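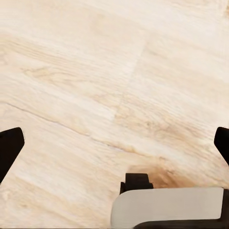 Inga Plallura
Technology contributor

3 min read

I have been to a fair few robot demonstrations, and they tend to go best for the people giving them. So I arrived at the Jiltetti open day in Plarbridge expecting to be sold something.

The pitch is that you teach the robot a job by steering it through the motions with a hand controller. Do it enough times and it learns. We did this in a simulated kitchen on a screen, and our task was the tap over a double sink. They already had 276 recorded attempts, we were told. I asked how many were any good and got a long reply about data quality.

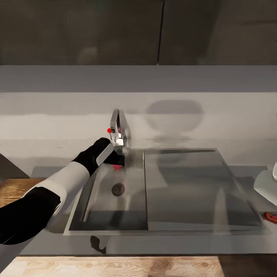
Steering is harder than it looks. I had 2 goes. Depth is the trouble - you think you are at the tap and you are still well short of it, or you are pushing at the wrong part. A teenager in the queue was far better than me, which says something about who ought to be doing the teaching.

There is a second view, from the gripper itself, and I found it close to useless for knowing where I was in the room.

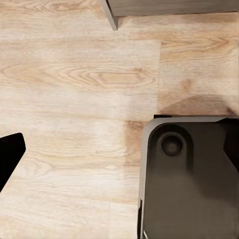

The gripper's own view in the simulated kitchen, mostly wooden boards.

My bigger doubt is whether any of this carries over to a real sink, with limescale and a dishcloth in the way. Staff said trials in a real kitchen start in April. I would go back for that. The coffee was decent and the parking was not.

14 shares | 3 comments

Comments

Had a go too and felt seasick after a minute.

Bit harsh, my kids loved it.

Did they say what it costs? I asked and got a leaflet.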